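Cómo afilar los cuchillos de casa con piedra (sin volverte loca)

Última actualización: 29/01/2021

Me habéis escrito varias pidiéndome que cuente cómo afilo los cuchillos, así que allá va. Yo empecé con un afilador de esos de pasar y pasar, y lo único que conseguí fue dejar el cebollero hecho una sierra. Luego mi amiga Marlina me prestó su piedra un fin de semana ¡y ya no se la quise devolver!

Lo que necesitas: una piedra de agua de dos caras (la mía es de 1000 por un lado y 4000 por el otro), un trapo húmedo, un barreño y un rotulador permanente.

1. Mete la piedra en agua hasta que deje de soltar burbujas. La mía tarda casi 8 minutos. Ojo, mira las instrucciones de la tuya, que las hay que no se remojan.

2. Pon el trapo doblado en la encimera y la piedra encima, con la cara gruesa hacia arriba. Si baila, escurre más el trapo.

3. Pinta el filo con el rotulador, por los dos lados. Das un par de pasadas y miras: si la tinta se va solo por arriba, levanta un poco el lomo; si se queda intacta junto al filo, también.

4. Pasa la hoja de talón a punta, con dos dedos apoyados cerca del filo y sin apretar mucho. Sigue hasta que notes una rebabita al otro lado (tócala siempre desde el lomo hacia fuera, nunca a lo largo del filo). Entonces cambia de lado y repite.

5. Dale la vuelta a la piedra y haz lo mismo en la cara fina, cada vez más suave. Esa pasta gris que sale no la limpies, que ayuda a pulir. 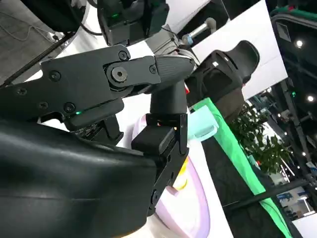

Detalle de la articulación, con su perno redondo y la pieza estriada.

6. Lava el cuchillo, sécalo enseguida y prueba con un folio. Si se engancha en algún punto, vuelve a la cara fina y repasa solo ese trozo.

La piedra se guarda cuando está seca del todo, a la sombra. Yo la dejé una vez en el radiador y se me rajó, un disgusto...

Entradas recientes
- Cómo curar una tabla de madera con aceite
- Quitar el óxido de unas tijeras viejas
- Mi sartén de hierro, un año después

Contacto | © Silvana Macedo | Volver arriba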